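小格子的好处

我想为一种很不起眼的东西说几句好话:格架。就是实验室里插试管的那种,一排一排的小方孔,孔和孔之间隔着薄薄的壁,摆在那里像一块镂空的砖。我在三个城市的五间屋子里住过,换过两份差事,扔掉的家具够再摆满一间屋,可格架一直跟着我,而且越跟越多。朋友来家里吃饭,看见窗台上、书桌上、洗手池边都有这玩意儿,总要问我是不是在家里偷偷做什么研究。没有,我只是太喜欢它了!

先说我怎么认识它的。大学毕业那年,我在一家小公司Hultlow打杂,公司替人检测水样,人不多,杯子瓶子倒是多得吓人。带我的是Vinzenz Marti,一个说话极慢的瑞士人,中文学得不错,但每句话都要先在肚子里放一放。上班头一天早上,他没跟我讲仪器,也没讲安全守则(那是下午的事),先把我领到台子跟前,指着一摞格架说:“东西放进去之前,先想好从哪一头开始。”说完就走了,去泡他的茶。

我当时觉得这人真怪。可做了两个星期我就服气了。几十支管子长得一模一样,里面的水也一模一样清,你把它们拿在手里,转个身就分不清谁是谁。一旦插进格子,每支都有了位置,第三排左起第二个,就是它,跑不掉。标签糊了也不怕,位置还在。我那时候有个小本子,每页画一张方格图,哪个孔里是什么,用铅笔写上去。这个本子我留到今天,里面好些字已经蹭得发灰,翻起来还是觉得踏实。

后来我离开Hultlow,去做跟水样毫无关系的事情,给杂志写稿子、校稿子。走的那天我花自己的钱买了一个同款的白格架带回家,其实没想好要干什么用,纯粹是舍不得。放在书桌上三天,里面就有了铅笔、一支温度计、两把小螺丝刀,还有一根不知道从哪里来的竹签。又过了几天,我把针线盒里那些细细的线轴竖着插了进去,大小刚刚好,严丝合缝,我高兴得在屋里走了两圈。

从那以后我就有了一个偏见,今天索性把它写出来:我们这些年买的收纳用品,绝大多数都太大了。

你去看看卖收纳箱的货架,一个比一个深,一个比一个宽,盖子扣上去,严严实实。买回家,东西往里一倒,屋子立刻干净了,心里也痛快。可是痛快不了多久。你要找一枚纽扣电池,得把整箱翻过来,翻出一团耳机线,翻出三年前的钥匙,翻出一张折起来的说明书(哪台机器的?不知道),最后电池没找到,你下楼又买了一板。这种箱子,我管它叫“带盖子的拖延”。它把乱七八糟的东西从眼前挪到了盖子底下,那笔账还在,早晚要还。

格架没有这个本事,它藏不了任何东西。它没有盖子,孔又小,放进去的东西多半还露着半截身子。哪个孔空着,一眼就看得见;哪个孔里插错了,也一眼就看得见。有人嫌它这样不好看,我却觉得这正是它可爱的地方。它像一个记性特别好又不爱唠叨的人,你问它,它就指给你看。 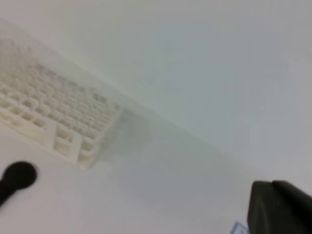
白色格架,一排排小方孔,平放在白色台面上。

再说说样子。我知道谈一个格架的样子有点可笑,但我真心觉得它好看!你别正对着看,从一头斜着看过去,近处的孔大而清楚,越往远越小越密,最后挤成一片细细的网。小时候坐火车看窗外的稻田,也有这种感觉,一垄一垄地往天边收。白的尤其好,光线一照,孔壁是亮的,孔里微微发灰,同一种白能分出好几层来。我有时候写稿写不出来,就盯着它看,看着看着,一句话就冒出来了。当然也有看了一下午什么都没冒出来的时候。

我的朋友Shazia Ghumman不同意我。她是做陶的,家里到处是大碗,钥匙放碗里,发票放碗里,橘子和充电器放同一个碗里。她说我的格子让她喘不过气,东西应该有点挤在一起的自由,伸手进去摸一把,摸到什么算什么,那才叫过日子。我们为这件事吵过不止一次,有一回从晚饭吵到半夜,吵到后来两个人都在笑。她说:“你那个架子,橘子放得进去吗?”

放不进去。这一点我认。格架只对细的、小的、能站住的东西好,稍微胖一点的就没办法。胶带不行,剪刀勉强(刀尖朝下,把手卡在上面,看着有点狼狈),橘子绝对不行。我也不主张把家里每样东西都塞进一个方孔里去,那样的屋子我自己也不想住。碗有碗的用处,我家也有一个,专门放客人和邻居给的零食。可是话说回来,Shazia去年冬天开始做釉料试片,一条一条细长的小泥片,配方各差一点点,烧出来颜色深深浅浅,她全放在一个大碗里。后来的事你大概猜得到:她来问我那种架子是哪里买的。我一句风凉话都没说,当天就给她送过去一个。她现在的说法是,架子归试片,其余的免谈。我觉得这个结果好极了。

我还想多说一句位置的事。很多讲整理的书劝人先扔,扔到只剩喜欢的为止。这话听着爽快,我试过,一口气扔了7个袋子,扔完神清气爽,一个月以后开始想念其中的一把旧刷子,想到今天。我现在觉得,许多东西我们嫌它多余,其实是嫌它没地方待。一支笔在桌面上滚来滚去,你看它心烦;同一支笔站在孔里,你就觉得它挺精神,还会顺手拿起来写几个字。我桌上的架子里现在有17支笔,写得出来的和写不出来的都有,那几支写不出来的也是因为站在那里,才让我终于发现它们写不出来,然后一支一支换掉。放在笔袋里的时候,我可是和它们耗了好几年。

格子还会教人停手。箱子没装满,你总觉得还能再塞一点;架子的孔插满了,就是满了,再来一支就得请走一支。这个规矩是塑料定的,没有商量,我反而很愿意听它的。我买种子就是这样管住自己的。阳台不大,可我一到January翻种子目录就昏头,什么都想要,番茄要五种,罗勒要三种。现在我把种子分装在小管里,插进架子,一个孔一种,插完为止。去年多出来的一管矢车菊,给了楼下的邻居,她种得比我好多了,夏天从我窗口看下去,蓝蓝的一小片。

说到阳台,容我再跑一下题。育苗的盘子也是格子嘛!一格一棵,谁先出芽,谁还在睡,清清楚楚。鸡蛋托是格子,药店里老式的中药柜是格子,我外婆家装针头线脑的月饼铁盒里,也有她自己用硬纸板剪了插起来的格子。外婆不识几个字,她的纸格子上没有标签,可是停电的晚上她伸手就能摸到黑线。我有时候想,我对格架这么死心塌地,根子多半不在Hultlow,在那只铁盒里。纸板换了好几回,换下来的旧纸板她也不扔,垫了桌脚。

要挑毛病也不是没有。它积灰,孔小,抹布伸不进去,灰落在里面发暗,白的更显。我的办法很笨,把东西全拔出来,架子整个泡到温水里,拿一把旧牙刷一孔一孔地刷过去,冲净了倒扣着晾。有人听到这里就摇头了,说谁有这个工夫。可我偏偏喜欢这件事。水龙头开得细细的,收音机开着,刷完一排再刷一排,脑子里什么也不想。东西拔出来摊了一桌,正好挨个看一遍,再挨个放回去,顺序多半会变一变,常用的往前挪。一年做上几回,比我下过的任何决心都管用。

如果你读到这里有一点心动,我的建议是先弄一个来,只要一个。别买那种标着“家居”两个字的,往往贵一倍,孔还开得特别大。就去买普通的实验用架,白色塑料的,放在你每天都会坐下来的那张桌子上,先空着。别急着规划,也别画图(画图是我的毛病,不必学)。过几天你会看到什么东西自己跑进去了。我表弟的里面是画笔,我母亲的里面是钩针和毛衣针,她嫌孔太方,垫了点棉花,现在谁也不许碰。

Vinzenz后来回瑞士了,我们偶尔写信。上一封信里我告诉他,他说的那句话我一直记着,东西放进去之前先想好从哪一头开始。他过了很久才回,说他不记得讲过这句,不过他想了想,他自己一向是从左边开始的。我是从右边。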